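Search this site
Search
Filed under: Bench Notes, Adhesives & Coatings

Notebook, February, continued from the page with the coffee on it

Hide glue, batch two. Started soaking the granules at 7:40 a.m., which is when the building heat comes on and the water in the jar stops feeling like a punishment. Same granules as batch one, from the Otov sack. Same jar. Different attitude.

Recap for whoever reads this besides me: batch one went stringy and then gelled on the brush before I could get it onto the joint. I blamed the granules. Then I put a second thermometer in the pot and found the first one had been reading low, possibly for its entire career. So I had been cooking the stuff, and I owe the sack an apology.

Setup today:
50 g granules, cold water to cover plus a finger's width. Left alone until they looked like frog spawn. Drained the extra, warmed slowly in the Ginderix pot on its lowest mark. The lowest mark is still too eager, so I propped the lid open with a chopstick and kept the inner jar off the bottom with a folded rag. High technology.

Held at 140 F by the good thermometer. The bad thermometer has been relabeled "decoration."

By mid-morning it ran off the brush in a thin unbroken stream and I got cocky and glued up six test blocks in a row, maple to maple, end of the bar clamped, rubbed joint on the other half. Should have warmed the wood first. Did not warm the wood first. Blocks one through three grabbed before I had them lined up, so they are now permanent records of my impatience. Four through six got a minute each under the heat lamp and slid into place nicely.
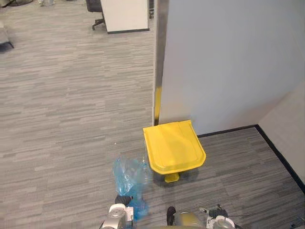
Open time is the whole argument with this stuff. The Stullusitz handout (the photocopied one, with the page missing) suggests adding urea to slow the gel, and gives a ratio, and the ratio is on the missing page. I tried a pinch. A pinch is not a unit, I know. Next round I'll weigh it, starting at 2 percent of dry granule weight, and write down what happens like a grown-up.

What the pinch did: gave me enough time to set block seven, take it apart, swear, and set it again. The squeeze-out stayed soft a good while longer than on the others. No idea yet what it did to strength. My guess is nothing I'll notice on a drawer side and something I'd notice on a chair.

Smell: less than batch one. Batch one smelled like a wet dog reading a newspaper. This one is only the dog.

Brush note. The cheap bristle brush sheds. There is now a hair in block five, sealed in for future historians. Switch to the round one with the string binding, and soak it in warm water before use so it doesn't drink half the pot.

Pot note. A skin formed every time I walked away. Stirring it back in makes lumps. Lift it off with the stick and throw it out, and stop being sentimental over four cents of glue.

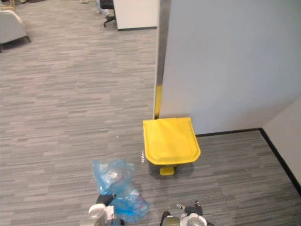
Afternoon, the reversibility question. The point of all this is that the Nuttall chairs have to come apart again someday without anybody taking a saw to them. Took the one survivor from batch one, laid a warm damp cloth on the joint, waited, wiggled. Nothing. Warmed the palette knife, worked it into the corner with a few drops of water, and it let go with a small wet pop that I enjoyed more than I should have. Faces came up clean after a scrub with hot water. No torn fibers except at one corner, where I wiggled too soon.

Compare with the white glue sample from last month, which released about as gracefully as a parking ticket.

Break tests: waiting until everything has dried properly. I have the bar scale and the lever and a strong wish to do it right now. Leaving the blocks on the high shelf so I have to fetch the stool and think about my choices.

If the scale is still off at the bottom end, hang the calibration weight first. It tops out at 1,000 newtons and gets vague well before that.

To do before batch three:
- find the missing page, or ask Stullusitz for another copy
- weigh the urea
- warm the blocks (underlined twice on the bench tape)
- leftover glue is in the fridge in the jar marked GLUE NOT SOUP. Reheat once, then toss
- wash the chopstick, or at least stop putting it back in the lunch drawer

Pot off, unplugged, 4:15.

2 comments
50 shares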